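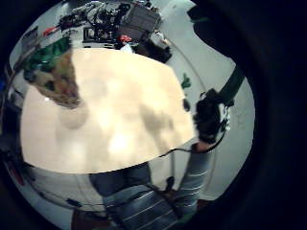

House rules for recording with handheld grippers, what do you all use?
Posted by Tayla Tipoki, October 2024

Hi everybody! So I've been put in charge of writing the good practice sheet for our demo recording area at Barden, and I'm a little out of my depth. We collect handheld gripper demonstrations for a policy that moves big flat stuff and small soft stuff (boards, toys, cloths, that kind of thing). We have 627 episodes so far and I'd say the quality is all over the place, mostly from people doing things their own way. One person wears gloves, another doesn't. One clears the bench first, another just shoves things to the back and starts.

My boss wants two pages, tops. I've got the obvious stuff down, like cable routing and charging. What I can't figure out is how strict to be about clutter in the background, what people wear, and when to throw an episode out. Also, do you make folks log every bad take? Ours grumble about it. Would love to hear what's worked for you, and if you have a sheet you can paste, even better!

Rasen_bench

We went through this last year and ended up with 2 pages too, so your boss and mine would get along. Here's the part of ours I'd keep:

Cables first. Any cable coming off a glove or a tool gets run along the arm and clipped, with enough slack that you can reach the far side of the work without tugging. Before the first take you do one full reach in every direction. If it snags, fix it then. We had a whole afternoon of takes where the wrist kept jerking at the same spot and it was a cable catching on a chair.

Clothing: we don't care about color or stripes or whatever, wear what you like. Sleeves can't hang past the wrist and lanyards come off. We do write down glove or no glove for each session, and you can't switch halfway through. If somebody has to switch, that's a new session.

Clutter I'd leave alone, up to a point. Real rooms are messy and you want some of that in the data. Our rule is that nothing behind the work may be in the reach area, and nobody walks through while a take is running. Extra stuff on the back table is fine as long as it's written in the session note.

Big panels get their own line. If the board hides the thing you're supposed to pick up for most of the take, redo it from a different standing spot. Two hands on anything you can't hold level with one, and walk your path once beforehand so you aren't finding out about the floor cables with your foot.

For bad takes, yes, log them, but make it one tap. We have four reasons in a dropdown plus "other." The grumbling went way down once they didn't have to type.

marlow k

just delete the bad ones, life is short

Vedico Dan

Please don't delete them, ha. I did that on my first project and then we couldn't work out why one task had so few good takes. Mark them and keep them in a separate folder, you'll want them later.

I pretty much agree with Rasen_bench, with one exception. I'm stricter on the floor. We had a near fall with somebody carrying a sheet of board who couldn't see over it, so now loose cable on the floor stops the session, period, and anyone can call it. Put that at the top of page one in big letters. Data rules can come after.

One more for your list, wipe the lens at the start of every session and again after lunch. I once lost 531 takes to a thumbprint. Still a bit sore about it.

Tayla Tipoki

Oh this is so helpful, thank you both! Stealing the dropdown and the "anyone can call it" rule. I'll post our draft in November once the Tapsell people have had their look at it.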